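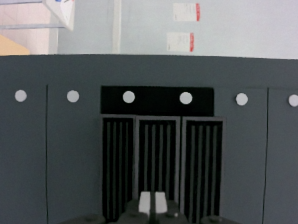
Chapter 6: The Kitchen as a Machine

Think about the last time you cooked supper. You took something out of the refrigerator, rinsed it, cut it up, and carried it to the heat. You probably walked back and forth more often than you noticed. Now imagine doing the same job with the sink in one room, the stove in another, and the flour kept in a barrel down the hall! For a very long time that was ordinary life, and the story of how it changed is one of the best in the whole history of the home.

In this chapter we follow the kitchen from a smoky workroom to the tightly planned space many of us know today. It's a story full of arguments. People fought over how high a counter should be, whether shelves needed doors, and whether anyone should eat in the same room where the onions were chopped. Some of those fights are still going on — ask any two cooks who share a stove.

6.1 Counting Steps

We begin in Gruvport, a mill town whose housing office tried something wonderfully simple. A young planner named Hinata Furukawa sat in the corners of family kitchens with a pencil and a floor plan and drew a line for every trip the cook made. By the end of a baking day the paper looked like a ball of yarn. In one narrow house on the canal she marked 3,000 steps between breakfast and the evening dishes. After she moved the worktable next to the sink and hung the pans over it, she drew the same kind of day again, and the tangle opened up into a few short loops.

Her drawings matter because they treated housework as work. Factories had been studied this way already, with stopwatches and charts, but the kitchen had been left to habit. Furukawa's notebooks cover 14 households, and we'll look closely at two of them in Section 6.2.

Not everyone was pleased. Aiman Wibisono, a cabinetmaker in the same town, complained that a kitchen built for speed left no place for a child to sit. He built his own version with a bench under the window, and families loved it. Keep his objection in mind as you read, as it comes back in Section 6.4 when we reach the open-plan house.

Before You Read

Draw your own kitchen from above, as if the ceiling were gone. Mark the sink, the stove, and the place where food is stored. Then ask someone at home to make a sandwich while you trace their path, and bring the drawing to class.

Words to Watch For

worktable, galley, work triangle, fitted cabinet, scullery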